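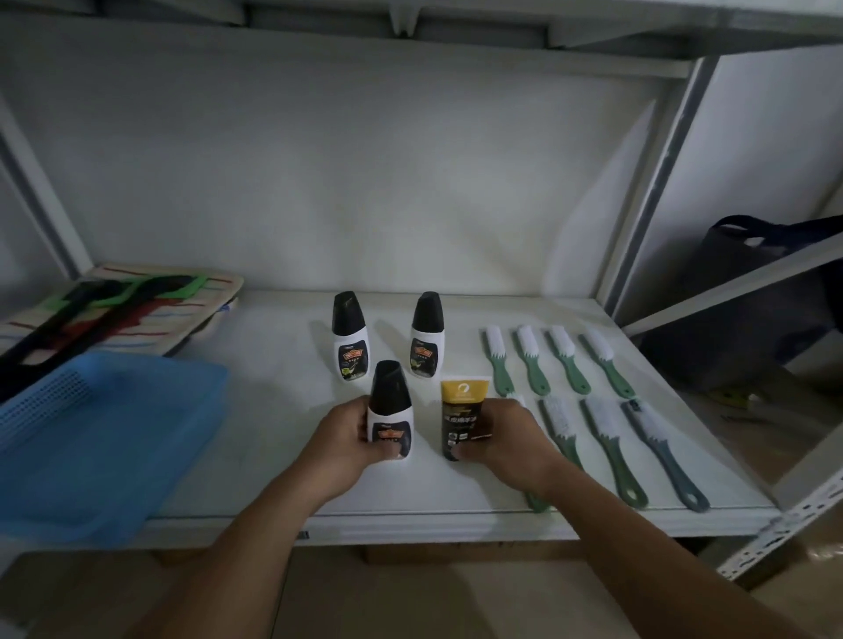
La balda de limpieza de calzado de la estantería Zulletti se ordena por tipo de producto. Los frascos blancos de tapa negra van de pie y el tubo a su lado; los cepillos, tumbados a la derecha en filas.

1. Vacíe la balda y pase un paño seco.
2. Coloque los cepillos con las cerdas hacia el panel trasero.
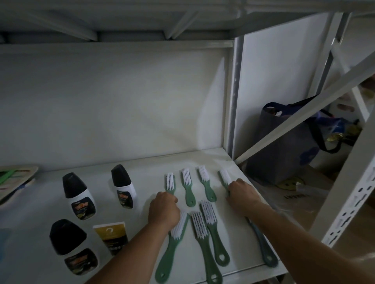 Deje los mangos hacia el frente. No supere los 16 kg por balda.

3. Guarde las esterillas dobladas y apiladas a la izquierda — nunca sobre los frascos.

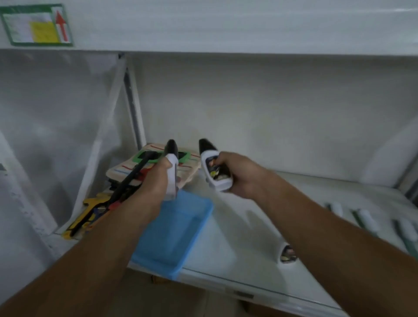
## Comprobación final

4. Revise que ningún mango sobresalga del borde delantero.

**Precaución:** no tape la etiqueta de ubicación de la viga.

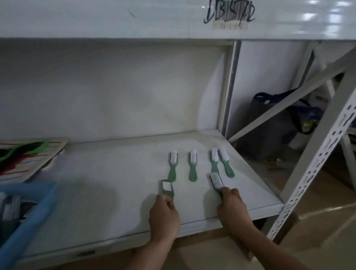

*Fig. 4. Cepillos de mango verde en la balda.*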